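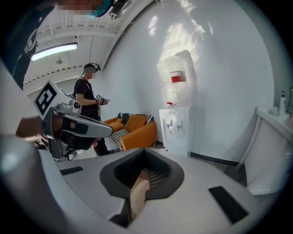 My project was on how people in Nindudley get to the weekly market, and wow, I did not expect to care this much about bus stops! I handed out 30 surveys and got 19 back, mostly from folks who were stuck waiting anyway (the trick is to bring spare pens).

Almost everyone said they'd ride the bus more if the Sernent stop had some shade. It's only 200 yards from the stalls, but in summer that walk with bags is rough.

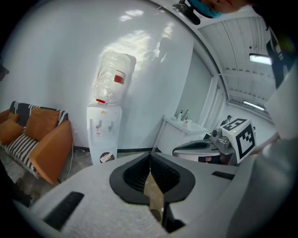
I also asked about the Yáñez Street stop, and 3 people told me they didn't know it existed – I kind of love that, and it went straight into my chart. Next time I'd go in the morning too, because my answers all came from after lunch and the early shoppers got left out. I'd also make the print bigger. My grandma couldn't read question four at all.

Last updated: December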